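Reading time: 1 minute

Tekura House, ground floor – drawer and cabinet check, January 2019
Checked by Haruna Tamura

Drawers open fully and close flush: yes. Lovely and smooth now!
Cabinet fixed to wall: yes, both brackets tight.
Drawers closed when not in use: mostly. See comment 2.

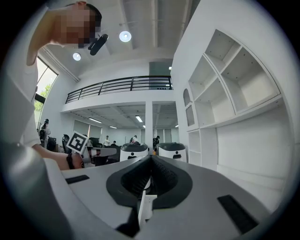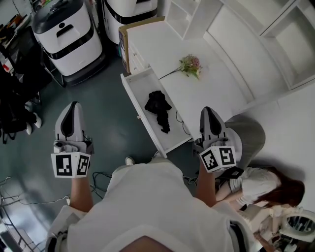 Comment 2: an open drawer at shin height is a real trip risk, so please push it in as you go.
Walkway at least 60 cm clear: yes, 70 at the narrowest.
Fire door 239: closes by itself, seal good – huge thanks to Ching-wen Wu for sorting that.
Extinguisher tag 2439: in date, next look in June.
Stair lights: one flickering on the landing. Reported, still waiting.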